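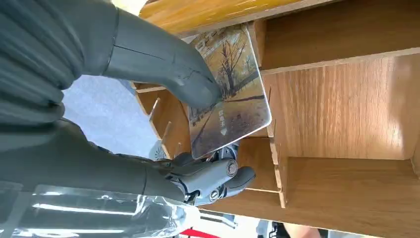
Une carte illustrée tenue entre deux mains robotisées, devant le casier en bois.

Quand on demande à Yevdokiia Vakulenko combien coûte un robot à deux bras, elle répond par une autre question : sur combien d'années ? Elle gère les achats d'équipement chez Fedlow, une petite société qui prépare des commandes de papeterie — cartes postales, marque-pages, carnets — pour des boutiques de musées et des libraires. Sa collègue Nadiia Hordiienko s'occupe de l'atelier. Elles ont monté ensemble le dossier d'automatisation du tri, et nous les avons rencontrées à Stollthorpe le 19 novembre 2019, à quelques semaines du bouclage du budget.

Le point de départ est un problème de volume. L'atelier range à la main presque 3000 cartes par jour en haute saison, dans des casiers à compartiments ouverts. « On a d'abord regardé les trieuses classiques, raconte Yevdokiia Vakulenko. Elles vont très vite, mais il faut des formats constants et une sortie en pile. Nos casiers, il aurait fallu tous les jeter. » Le remplacement du mobilier ne figurait dans aucun devis. Une fois ajouté, il faisait passer la trieuse au-dessus de l'enveloppe.

L'idée des bras articulés est venue de l'atelier. Nadiia Hordiienko voulait garder les casiers en bois, que les préparateurs connaissent par cœur. « Une carte brillante, c'est mince, ça glisse et ça se raye, dit-elle. J'ai demandé aux fournisseurs de venir travailler avec nos cartes et nos casiers. Deux ont refusé. » Stelmakh, l'intégrateur finalement retenu pour la phase pilote, a accepté, à condition de facturer les journées d'essai. Elles seront déduites en cas d'achat.

Ce mode de facturation a fait débat en interne. Yevdokiia Vakulenko le défend : « Un essai gratuit, on le paie plus tard, dans le prix de la maintenance. Là, j'ai une ligne claire. Si on arrête, je sais ce qu'on a perdu. »

Le cahier des charges tient en 11 pages. La première version en faisait le double et parlait surtout de vitesse. Dans la version actuelle, la cadence arrive en quatrième position, après l'état des cartes, la facilité de reprise en main par un préparateur et l'encombrement au sol. Le pilote porte sur 316 références, choisies pour leurs finitions : mat, brillant, gaufré, coins droits, coins arrondis. « Les cartes gaufrées, je ne suis pas sûre qu'on les garde dans le périmètre, précise Nadiia Hordiienko. On verra avec les relevés. »

Sur les doigts des préhenseurs, les deux femmes ne sont pas tout à fait d'accord. La première pense que ce sont des consommables et qu'il faut les budgéter comme tels, avec un stock sur place. La seconde préférerait un contrat avec échange standard. « Moi, je ne veux pas attendre un colis pour une pièce qui s'use, dit Nadiia Hordiienko. Mais je ne veux pas non plus qu'un préparateur passe sa matinée avec un tournevis. » La question reste ouverte. Pour l'instant, le tableau comporte deux colonnes.

Le logiciel de gestion des emplacements, Cleltia, est un autre poste mal évalué au début. L'abonnement lui-même est modeste. Le temps passé à y décrire chaque casier l'est moins : toutes les cases doivent avoir une adresse et une profondeur, et les anciens plans étaient faux. Deux personnes y ont travaillé en septembre. Ces heures ont été réintégrées au coût du projet, à la demande de Yevdokiia Vakulenko. « Si on ne les met pas, le prochain dossier partira encore avec zéro en face de cette ligne. »

L'amortissement est calculé sur 7 ans. Le directeur financier souhaitait cinq, le fournisseur en proposait dix. Elle a pris la durée du bail de l'atelier. Le calcul ne prévoit aucune suppression de poste ; il compte sur la baisse du recours à l'intérim avant les fêtes et sur la diminution des cartes abîmées, qu'il faut aujourd'hui réimprimer.

Que conseillerait-elle à une entreprise de taille comparable ? « De faire venir la personne qui range tous les jours dès le premier rendez-vous. Et de demander le prix de la formation par écrit. » Nadiia Hordiienko ajoute l'électricité : il a fallu tirer une ligne supplémentaire, et l'électricien n'était pas libre avant trois semaines.

La décision d'achat doit être prise avant la clôture du budget. Si elle est favorable, un seul poste sera installé, du côté des cartes postales. Les carnets resteront triés à la main.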